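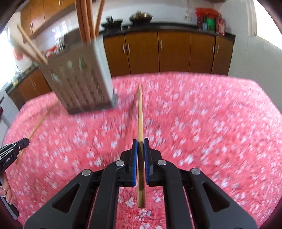

A wooden chopstick and the gray perforated holder.

Kistix Utensil Drainer, long-term review
2022-08-31
Reviewed by Siu-fong Liu

Utensil drainers fail in two ways. The base holds water, or the walls are so closed that damp wood sits against damp plastic overnight. I have used the Kistix on a kitchen counter since January, mainly for chopsticks, wooden spoons and one set of bamboo skewers, and both points can be judged after that length of use.

Capacity and fit
Kistix rates the drainer at up to 28 chopsticks. That figure is reachable with slim tapered pairs. With the thicker square-ended type it is too high, and drying suffers well before the rated load. Spoons with wide bowls have to go in handle first, and two of them will block most of the opening. Forks and table knives fit but make the unit top-heavy when all the heads lean the same way.

Drainage
I weighed the drip tray before and after a standard load: rinsed, shaken once, left at room temperature. The tray collected most of its water in the first hour. What stayed behind was a thin film along the inside corners, where the floor meets the wall. The floor is flat. A slope of a few degrees would have cleared it. I now tip the drainer on its side once a day, and the film has not led to odor.

Drying time for lacquered chopsticks was short enough to ignore. Unfinished wood took until the next morning in winter with the window shut. Tips stored downward dried more slowly than tips stored upward, as expected. I store mine upward.

Comparison
The Yen drainer, which I used previously, has solid walls and slots only in the floor. It is quieter when loaded and does not splash the backsplash tile. It also grew mold in its second year. The Hurard is a wire basket with a separate mesh liner; it dries faster than either, but narrow tips slide through the mesh and jam. Jui-lin Tang, who edits these reviews, still prefers the Hurard and washes the liner weekly.

Cleaning
Each small opening collects scale in hard water. A soak of 100 ml white vinegar in enough warm water to cover the unit removes it. Brushing alone does not. The manual allows the top rack of a dishwasher. After repeated cycles mine shows no warping, though the surface is duller than when new. Starch from rice water is harder to remove than scale and should be rinsed off the same day.

Mounting
A pair of suction cups is supplied. They held on glazed tile and let go on painted wall within a day. The drainer stands well enough on its own when evenly loaded, so I stopped using them. The tray clips are stiff and need two hands.

Verdict
Recommended for households that wash chopsticks by hand every day and have room for a tray. For mixed flatware, buy something wider. The replacement tray is listed as part 1692 and is sold separately.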